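Einführung in die Unterrichtsbeobachtung
Handout zur Sitzung 3: Kollegiale Hospitation in den naturwissenschaftlichen Fächern
Dozentin: Morenike Osagie

Stand der Unterlagen: November. Bitte ausgedruckt oder auf dem Tablet mitbringen, wir arbeiten in der zweiten Hälfte direkt damit.

1. Worum es geht

In der letzten Sitzung haben wir Beurteilung und Beobachtung voneinander getrennt. Eine Beurteilung endet mit einer Note oder einem Vermerk. Eine kollegiale Hospitation endet mit einem Gespräch zwischen zwei Lehrkräften, und von diesem Gespräch geht nichts an die Schulleitung. Wo diese Trennung unklar bleibt, planen die besuchten Kolleginnen und Kollegen Vorführstunden, und die Beobachtung verliert ihren Wert.

Grundlage für heute ist das Modell Poder, mit dem mehrere Schulen im Bezirk Tranham arbeiten. Es sieht für jede Hospitation ein Vorgespräch, den Besuch und ein Nachgespräch vor. Alle Teile werden von denselben zwei Personen durchgeführt. Ein Wechsel zwischen Besuch und Nachgespräch ist nicht zulässig.

2. Vorgespräch

Das Vorgespräch dauert höchstens 15 Minuten. Die besuchte Lehrkraft nennt eine Frage, auf die sie eine Antwort haben möchte. Brauchbar sind enge Fragen:

Wie lange warte ich nach einer Frage, bis ich selbst weiterspreche?
Welche Schülerinnen und Schüler spreche ich in der Experimentierphase an?
Verstehen die Gruppen den Arbeitsauftrag, bevor sie anfangen?

Nicht brauchbar ist: »Wie war die Stunde?« Darauf lässt sich nur mit einem Gesamturteil antworten.

3. Besuch

Die beobachtende Person sitzt seitlich, greift nicht ein und spricht nicht mit der Klasse. Notiert wird in zwei Spalten. Links steht, was gesagt oder getan wurde, möglichst wörtlich und mit Uhrzeit. Rechts stehen eigene Vermutungen und Fragen. Die rechte Spalte darf leer bleiben, die linke nicht.

In praktischen Phasen ist das Protokollieren schwieriger als im Unterrichtsgespräch. Mehrere Gruppen arbeiten gleichzeitig, und es ist laut. Man entscheidet sich deshalb vorher für eine Gruppe und bleibt bei ihr, auch wenn am Nachbartisch gerade mehr passiert. Das gilt für Chemie und Physik ebenso wie für Technik und Informatik.

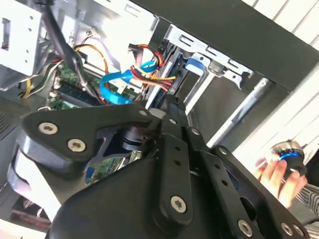
Abb. 1: Schwarzer Greifer an einem offenen Desktop-Rechner

Zur Auswertung der linken Spalte gibt es einen Befund, den wir in der Sitzung besprechen. Odukoya hat in einer Fallstudie 82 Hospitationsprotokolle durchgesehen und darin 1.872 einzelne Einträge gezählt. Mehr als die Hälfte davon waren Wertungen (»gute Einleitung«, »Klasse unruhig«), obwohl die Protokollanten ausdrücklich um Beschreibungen gebeten worden waren. Nur in 11 Protokollen fand sich durchgehend eine Zeitangabe. Ob das an fehlender Übung oder am Formular lag, lässt die Studie offen.

Übung (Partnerarbeit): Formulieren Sie die folgenden Einträge so um, dass sie in die linke Spalte passen. Fehlende Angaben dürfen Sie ergänzen.

a) Lehrer erklärt zu schnell.
b) Gruppe am Fenster arbeitet nicht mit.
c) Schöner Einstieg mit Alltagsbezug.
d) Sicherung am Ende kam zu kurz.

4. Nachgespräch

Das Nachgespräch findet am selben oder am folgenden Schultag statt. Zuerst spricht die besuchte Lehrkraft, danach liest die beobachtende Person aus der linken Spalte vor, und zwar nur die Einträge, die zur vereinbarten Frage gehören. Vermutungen aus der rechten Spalte werden als Fragen gestellt. Ratschläge gibt es auf Nachfrage.

Wer sehr freundlich sein will, lässt oft die unangenehmen Einträge weg. Damit ist der besuchten Person nicht geholfen – sie hat ja nach genau diesem Punkt gefragt. Umgekehrt gehört alles, was außerhalb der Frage liegt, nicht ins Gespräch, auch wenn es einem wichtig erscheint.

Das Protokoll bleibt bei der besuchten Lehrkraft. Kopien werden nicht angefertigt.

5. Organisation an der Schule

An den meisten Schulen scheitert die Hospitation am Vertretungsplan. Im Projekt Stitilmont wurden deshalb feste Tandems gebildet, deren Stundenpläne schon bei der Planung des Halbjahres aufeinander abgestimmt waren. Jedes Tandem hatte eine gemeinsame Freistunde für das Nachgespräch. Fachfremde Tandems (etwa Biologie und Englisch) waren erlaubt. Überlegen Sie bis zur nächsten Sitzung, was an Ihrer Praktikumsschule dafür geändert werden müsste.

6. Aufgabe bis Sitzung 4

Führen Sie eine Hospitation mit Vorgespräch durch und bringen Sie eine Seite Ihres Protokolls mit. Namen von Schülerinnen und Schülern bitte vorher schwärzen. Das Formular liegt im Kursordner unter »Vorlagen«.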